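Water firm to replace ageing main in Kazmi Road area

Households in the Kazmi Road area will have lower water pressure at times this spring while an old cast-iron main is replaced, the supplier Menum Water has said.

The work covers 558 metres of pipe between the Risetti roundabout and the top of Finia Lane. It will begin in April and is planned to last nine weeks. The main was laid in the 1930s and has burst repeatedly, most recently in November, when the lower end of Finia Lane was closed overnight and several cellars flooded.

A letter setting out the dates has gone to 400 addresses. Residents who have not had one by the end of January are asked to ring the Menum customer line, as the mailing list was drawn up from billing records and may leave out some flats and people who have moved in recently.

What to expect at the kitchen sink

Most homes will keep their supply throughout. Each property will be cut off for a single morning when it is joined to the new pipe, and a card will be put through the door two days before. Menum advises people to fill a few jugs the evening before and to leave taps closed while the water is off.

When the supply comes back it may look cloudy or slightly brown. The cloudiness is air and will clear if a glass is left to stand. Brown water comes from old deposits shaken loose in the pipe, and the firm says the cold kitchen tap should be run gently until it is clear.
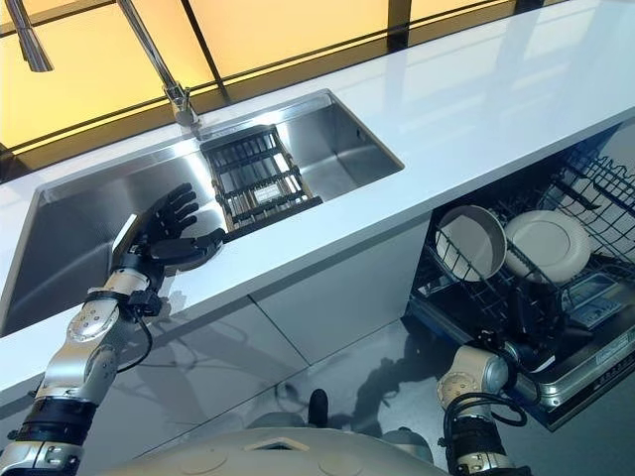

Dishwashers and washing machines

Machines should not be started on the morning of the switchover. A dishwasher that loses its supply part way through will usually stop and show a fault, and the cycle has to be run again from the start. Menum also asks people not to wash white clothes until the cold tap has run clear.

Anyone with a combination boiler should check the pressure gauge once the water is back. Homes with a water softener are advised to switch it to bypass the night before – the instructions are normally on the lid or inside the front cover.

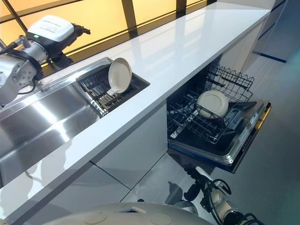
Mudassar Paracha

Road closures will be kept short, according to the plans shown at the public meeting in the library. Finia Lane will be shut to through traffic for the first three weeks, with access kept for residents and deliveries. The bus stop outside the chemist will move to the lay-by opposite the school. Bins will be collected as usual, but those living on the closed stretch should take them to the corner by seven in the morning.

Adeel Bugti, who is managing the scheme for Menum, told the meeting that the new main would be plastic and would be pulled through the old one for most of its length. That means fewer trenches, he said, although a pit will still be needed at each junction.

Several residents asked about lead pipes. Mr Bugti said the pipe between the street and the house belongs to the owner, but that Menum would replace its own section free of charge where lead is found, and would test the water at any home that asks.

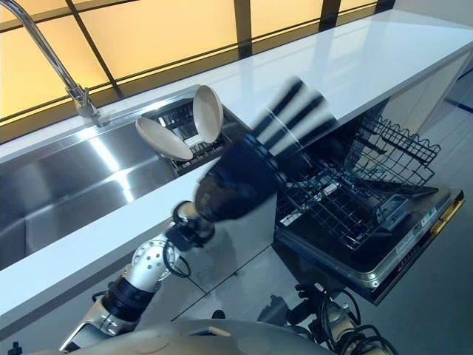
Issue 2

Customers who depend on water for medical reasons, or who would find it hard to carry bottles, can join the priority list and will have bottled water brought to the door. Forms are at the library desk and the surgery. The plans can be seen at the library until the end of February, and comments on the bus stop should go to the council's highways office.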